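Keeping the hand in order

Yurani Quintero looks after one robot hand at Wemcombe, and she has done this work for nearly all the time the hand has been in service. When I came in July, she was checking the joints before the morning run.

"First I move each finger alone, very slowly," she told me. "If one pin is dry, I can hear it." She gives the hand 30 minutes every morning, and in this time her phone stays in a drawer.

The black cloth over the palm was her colleague Kamil Tóth's idea. Before, dust from the carpet was going into the drive. "We made 2 covers and we wash them in turn," he said. "The seam must not sit on a knuckle, or the finger closes late." The first pattern came from Lumanlan and was too tight. Tóth cut it again himself.

The rubber tips are the part which wears fastest. Quintero changes them as a full set – never one alone – and after that she runs the zero position again. I asked what she does when the thumb does not agree with the fingers. "I loosen it, I go back five steps in my notebook, and I start again," she said. "The software from Konunent can correct a small error, but I don't like to hide it there."

Her next job is a new bracket for the outer finger, which she expects before the end of the month. 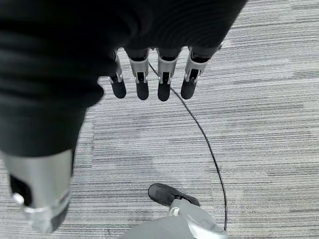
The hand at Wemcombe with its cloth cover and black fingertips, over the workshop carpet.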